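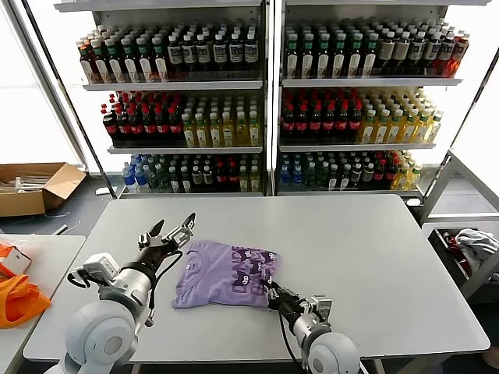
Chapter 4

Bending, Creasing, and Recovery

4.1 Scope of the chapter

Chapter 3 treated fabric as a flat sheet pulled in its own plane. Most of what happens to a garment between the dryer and the drawer happens out of the plane. The fabric is bent over a shoulder, crushed in a bag, folded on a table, stacked, and shaken out again. The loads are small compared with those needed to tear or even visibly stretch the cloth, yet they leave marks that the wearer notices at once.

This chapter deals with those marks. Sections 4.2 through 4.4 set out the terms and the simple mechanics of a bent sheet. Sections 4.5 and 4.6 cover the fiber-level causes of creasing and the role of moisture. Test methods are described in Section 4.7, and finishing treatments that change crease behavior are left for Chapter 5.

The reader should already be comfortable with the terms yarn count, stitch density, course, and wale. Students who have not worked with knits should review the loop diagrams in Chapter 2 before going on, as the argument in Section 4.4 depends on them.

4.2 Terms

The words wrinkle, crease, and fold are used loosely in everyday speech. In this book they have separate meanings.

A fold is a shape. It is any place where a sheet has been turned back so that one part lies over another. A fold may leave no trace when it is opened.

A crease is a line of lasting bend. It has a definite direction and can be located with a ruler. Creases may be wanted, as in pressed trousers, or unwanted, as in a shirt that has been left under a stack of others.

A wrinkle is a shallow, irregular bend with no single direction. Wrinkles usually occur in groups and meet at angles. They form when fabric is squeezed in its plane and has no straight line along which to give way.

Recovery is the return of a bent fabric toward its flat state after the load is removed. It takes time, and any figure for recovery that is given without a time is of little use.

Set is the part of the bend that remains when recovery has stopped. Temporary set can be removed by wetting or steaming. Permanent set cannot be removed in normal laundering.

4.3 The bent sheet

Consider a strip of uniform material with thickness t, bent so that the middle of its thickness follows an arc of radius r. Material on the outside of the bend is stretched and material on the inside is shortened. If the strip behaves as a single solid body, the strain at either surface is

strain = t / 2r

The expression shows why thick cloth creases harder than thin cloth when both are folded to the same radius. It also shows why weight placed on a folded garment matters. The weight reduces r, and the surface strain rises in proportion to 1/r.

Fabric is not a solid body. It is an assembly of fibers held together by twist, interlacing, and friction. If the fibers were completely free to slide past one another, each would bend alone, and the thickness in the expression above would be the diameter of one fiber. The strain would then be very small even in a tight fold. If the fibers were completely locked, the full thickness of the cloth would apply. Real fabrics lie between these limits. Their position between the limits is set by yarn twist, tightness of construction, and finish.

The same reasoning applies on a larger scale to fabric in layers. Two layers lying loose on each other have twice the bending rigidity of one. Two layers bonded over their whole surface act as a sheet of double thickness, and the rigidity is eight times that of one layer, provided the bond itself adds nothing. A fused shirt collar comes close to the second case. A folded garment is close to the first, although friction between the layers raises the rigidity somewhat.

Folding therefore changes how a garment handles.

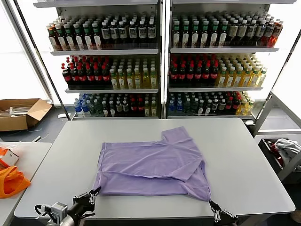

The rigidity of a folded garment varies from place to place, and the change is abrupt wherever the number of layers changes. A lightweight knit top makes a convenient case, because a single layer has little resistance to bending and any increase is easy to feel. The front and back of the body already make two layers when the garment is laid out. Bringing the lower body up toward the middle doubles that number across the folded region. In the lavender T-shirt, the lower half carries the doubled layer and a crisp horizontal crease has formed with it, while soft wrinkles and shallow folds still run across the cloth. The two kinds of mark should be kept apart when a specimen is described. The crease follows a line chosen by the person planning the fold, and its radius is small. The wrinkles have larger radii and lower surface strain, and in most knits they will recover sooner if the fabric is left alone.

4.4 Knitted and woven constructions compared

In a woven fabric the yarns are nearly straight. A fold made across the warp bends every warp yarn at the same line, and the yarns have little room to move away from the load. The weft yarns, lying along the fold, are hardly bent at all. The crease that results is narrow and sharp.

In a weft-knitted fabric the yarn is bent into loops before the fabric is ever folded. A fold imposed on the sheet is taken up partly by added bending of the yarn and partly by rotation and sliding of the loops. The second part costs little energy and produces little fiber strain. For this reason a cotton jersey will often show less creasing than a plain woven cotton of equal weight.

Jersey has a second feature that complicates measurement. Its face and back are different, and the loops are under internal stress that makes a cut edge curl. A narrow specimen may curl so strongly that its recovery angle cannot be read. The usual remedies are to cut wider specimens, to test face and back separately, and to report both.

Direction also matters. Recovery should be measured with the fold running along the wales and again with the fold running along the courses. The two values are rarely equal, and averaging them hides information that a garment maker may need — a body fold and a sleeve fold do not bend the fabric in the same direction.

4.5 Why cotton creases

Cotton is nearly pure cellulose. Its long molecules are held side by side by hydrogen bonds, which are weak one at a time and strong in number. When a fiber is bent, chains in the less ordered regions are pulled past one another. Some bonds break. New ones form between groups that have been brought close together by the movement, and these new bonds hold the chains in the bent position.

Recovery depends on which bonds win. The bonds that survived the bend pull the fiber back toward its earlier shape. The bonds formed during the bend resist. The longer the fabric is held folded, the more of the second kind there are, and the recovery falls. This is the reason that a shirt taken from the top of a stack and one taken from the bottom may look different even when both were folded in the same way. The lower shirt has been under more load, and often for a longer time.

Wool and polyester behave differently, for unlike reasons. Wool has chemical crosslinks that draw the chains back. Polyester takes up little water and is below its softening range at room temperature, so its chains move very little under an ordinary fold. Both are treated in Chapter 6.

4.6 The effect of moisture

Water enters the less ordered regions of cotton and takes the place of some of the bonds between chains. The chains move more easily, and a bend made in damp fabric is set as the fabric dries. The same effect is put to use in ironing, where steam loosens the bonds, pressure gives the wanted shape, and drying fixes it.

It follows that a crease test on cotton has no meaning unless the humidity is controlled both during loading and during recovery. Specimens should be conditioned from the dry side. Fabric that is brought to balance by drying down from a wet state holds slightly more water than fabric brought up from a dry one, and the difference is large enough to disturb the result.

4.7 Measuring recovery

The common method is to fold a small rectangular specimen, press it under a stated load for a stated time, release it, and read the angle between its two limbs. A reading of 180 degrees means full recovery, and zero means none. The free limb is kept vertical during the reading so that gravity does not open or close the fold.

Hervé Besson applied this method to jersey fabrics from the Grunham and Henao mills in a series of trials at the Lernar laboratory. The full series used 1750 specimens. Untreated jersey from Grunham, folded along the wales and read after 60 minutes of recovery, gave a mean angle of 114 degrees. The Henao fabric was knitted more tightly from the same yarn and recovered less, as Section 4.3 would lead one to expect. Both sets were loaded on a Fledus press, and the plates were checked for level every Wednesday during the trials.

Three points in Besson's procedure should be noted before the worked problems are attempted. Specimens were cut away from the selvage, where stitch density differs from that of the body. They were handled with tweezers, because skin moisture alone is enough to change the reading. Any specimen that curled during recovery was recorded as unreadable and was left out of the mean — the number of such specimens was reported beside it.

The next section derives the recovery curve for a single fold held under constant load.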